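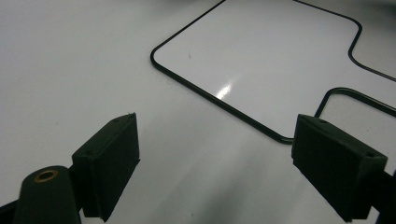

Hand-held Grippers at the Whiteboard Table: Frequently Asked Questions

July 12, 2026
By Ayana Kassa
3 min read

These questions come mostly from new operators at Travthorpe. The answers are for the two-handed set we call Mavemico. If your set is an older one, please ask Alois Kofler before you change anything on it.

Do I need to remove the fingers every time I clean them?

No. For the daily cleaning leave them mounted and wipe the inner faces with a dry cloth. Alcohol is allowed on the inner faces only, and in a small amount. We take the fingers off once in 31 sessions, and then Alois does it together with a second person.

There is a small burr on my finger. Should I file it?

Please don't file it yourself. A burr on an upper corner, away from the gripping face, can stay until the next service. A burr on the gripping face is different, for it can scratch the paddle and it changes how the handle sits between the fingers. In this case write it in the log and take the spare pair from the Rinaldi drawer.

How do I check that both fingers are aligned?

Open the gripper fully and hold it over the white table. Look at it from above. The two fingers should lean toward each other by the same angle. Then close slowly on a sheet of paper and pull the paper. It should resist equally at the front and at the back of the fingers. Repeat this 3 times, and if one result is different from the others, tighten the screws of the looser finger by a quarter turn and start again.

How should the cables go?

Each cable must hang free in a curve, outside of your hand, and go down to the table side. It should never cross over the board. Before you start, turn both wrists as far as they go. If you feel the cable pulling, give it more length.
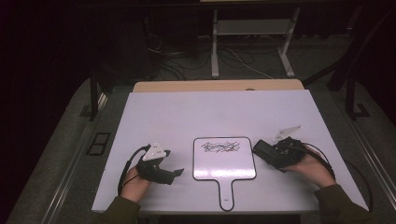

Check also the marker plates on top at this moment – they must be firm, and your sleeve must not cover them in any position of the arm. Wide sleeves should be rolled up or closed with a band.

Why does the tracking jump when I tilt my hand?

In most cases a plate is loose. Hold the gripper body with one hand and touch the plate gently with a finger of the other hand. If it moves, there are two screws under it. After tightening them you have to run the calibration again, even if the movement was very small. Jeanie Cruickshank found this in April, after we lost six recordings.

Can I work with the glare on the board?

A small bright spot is acceptable. Move the lamp only if the spot covers the place where you want to grip or wipe.

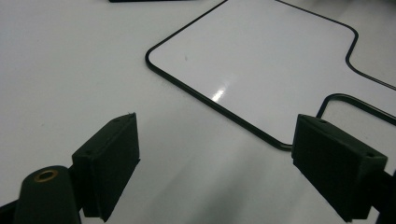 Gripper open over the table, with a small glare spot on the board.

Who do I call when a finger is broken?

Greer Drummond keeps the printed spares and Eirlys Gronow orders the screws from Evham. Put the broken part in a bag with the date – please do not glue it.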